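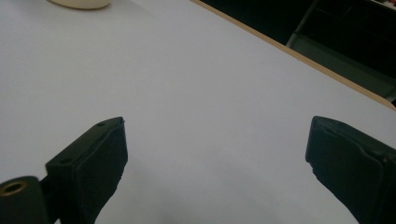

White tabletop with a thin light-brown wooden edge strip.

Notes on the Brekke conversion, part 2

12/04/2022

The last post stopped at the survey. Since then the structural report has come back, the floor levels have been settled, and the order of work has changed twice. I am writing it down mainly so that I can find it again.

For anyone starting here: Brekke is a former grain store on a sloping plot, brick on the ground floor and timber frame above. The owners want a bakery downstairs and two apartments upstairs. Kjell Blomqvist is the structural engineer. I am doing the design and the drawings, and I am on site more than I planned to be.

The floor

The original upper floor was built to hold sacks of grain, so strength was never the main worry. Stiffness was. The joists are deep but the spans are long, and the measured sag at the middle of the west bay was 2 inches. Kjell's first calculation had the old joists staying in place with new ones bolted alongside. That works on paper and adds very little height. It also means threading every pipe and duct through double timber, and the plumber priced it accordingly.

The second option was a steel beam across the west bay at midspan, sitting on two new posts with their own footings. The posts land in the bakery, one of them a foot from where the owners had drawn the counter. We moved the counter. The beam gets a fire-rated board casing and will read as a plain downstand, painted the same as the ceiling.

I would have preferred to leave the joists visible from below. The sound separation between a bakery that starts work at four in the morning and a bedroom directly above it rules that out. The build-up from the bottom is now two layers of board on resilient bars, mineral wool between the joists, the existing floorboards, a rubber mat, and a floating deck from Prevwood. I asked for the deck in the thicker of the two grades. The thinner one met the number in the test report, but the test was done on a stiffer floor than ours.

Areas

After the beam went in on the drawings I measured everything again. The ground floor comes to 306 square meters gross, of which 194 is the bakery. The rest is the shared entrance, the bin store, the plant room, and a dry store with its own outside door. The earlier figure I posted for the ground floor was 314. That one included the loading platform, which sits outside the heated envelope and should not have been counted.

The stair

The old stair is too steep to keep as the main route and too well made to throw out. It stays where it is and serves the plant loft only, behind a locked door. The new stair runs along the north wall in two flights with a half landing. The half landing falls exactly at the height of an existing window, so the sill needs a guard rail. I have drawn it as flat steel bar, fixed to the inside of the reveal and clear of the frame so the window can still be opened for cleaning. 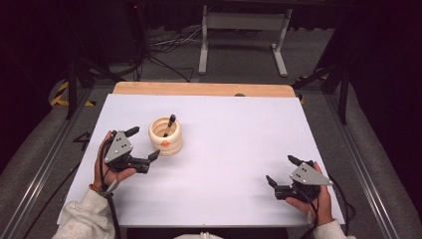 Why not put the new stair outside and keep the floor area?

An outside stair would have needed a roof, lighting and a wider path on the side where the plot is already tight, and the upstairs front doors would have opened straight into the weather.

Windows

There are three types of opening on the brick level and none of them are square. Titau sent someone to measure each one separately, corner to corner, which I recommend over working from the survey. The survey was accurate enough for planning but had averaged the widths. The new frames are set back to the line of the old ones. The gap between frame and brick varies a good deal, and where it is widest we are using a timber packer with a tape seal on the inner face and a lime mortar fillet outside.

Drainage

This is the part still open. The old drain runs under the east bay at a fall that is too shallow for the bakery's waste, and the grease separator wants to be exactly where the new post footing goes. Flusover has proposed moving the separator outside, under the yard, with a lifting station. I have asked for a second layout without the pump. If the yard can come down a little at the east corner there may be enough fall to do it by gravity, and the levels for that are being taken at the end of April.

Recent posts
Brekke conversion, part 1: the survey
Lime mortar in cold weather
Reading an acoustic test report
Drawing stairs in old buildings
A short list of door details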